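## 5. Preparing Crates and Totes for Storage

This section covers loading, labeling, and placing open crates on the Fendlow shelf system. Complete the shelf assembly in Section 4 before you begin. Shelves that have not been leveled must not be loaded.

### 5.1 Before loading

1. Check that all shelf clips are fully seated. A seated clip sits flush with the upright.
2. Wipe the shelf surface with a dry cloth. Remove any packing film left on the front rail.
3. Inspect each crate for cracks at the corners, the rim, and the handle openings. Do not use a cracked crate on any shelf above waist height.
4. Set aside crates with a warped base. A warped base will rock on the rails and may work its way forward.

> **Note:** Fendlow shelves accept crates from other makers, including the Yagi stacking series, if the base is flat and the crate does not extend past the front rail.

### 5.2 Choosing a crate type

Use solid-wall crates for powders, small hardware, and anything that can leak. Use open-grid crates for items that need air movement, such as garden tools, sports gear, and toys that have been washed. Small parts will fall through an open grid. If you must store them in a grid crate, place them in a lidded box first or fit a Trokuvton liner sheet.

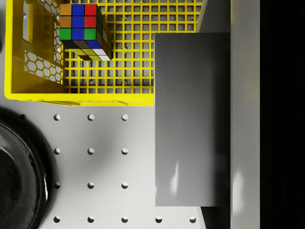
*Fig. 5-1. Open-grid crate, seen from above, with a puzzle cube inside.*

Liner sheets are supplied flat. Trim the sheet with household scissors so that it lies inside the walls without curling. Do not glue the liner to the crate. Liners reduce air flow through the base, so do not use them under damp items.

### 5.3 Loading

1. Place the heaviest items at the bottom and toward the center.
2. Keep the contents below the rim. Items that stand above the rim will catch on the shelf above.
3. Weigh the loaded crate. The limit is 11 kg per crate on the lower shelves and 5 kg per crate on the top shelf.
4. Lift the crate with both hands and set the rear edge down first - then slide it back until it touches the stop bar.
5. Leave a gap of 2 cm between neighboring crates.

> **CAUTION:** Do not stack more than three crates on one shelf, even if the total weight is below the limit. Tall stacks can tip when the lower crate is pulled out.

> **CAUTION:** Load the bottom shelf first. A unit that is loaded from the top down can fall forward before the wall strap is tight.

### 5.4 Labeling

Attach the Gilness label holder to the shelf rail, not to the crate. Crates are often swapped between shelves, and a label on the crate is hidden when the crate is turned.

1. Press the holder onto the rail until both tabs click.
2. Slide the card in from the left.
3. To remove a card, push it from the right with a fingertip. Do not use a blade.

### 5.5 Seasonal check

Check the loaded unit every three months, and again in December if it stands in an unheated garage. Plastic crates become less flexible in the cold and may crack if dropped.

- Retighten the wall strap.
- Look for shelf sag. Move weight to a lower shelf if the front rail is bowed.
- Replace any clip that has turned white at the bend.

For replacement clips and rails, see the parts list in Section 7.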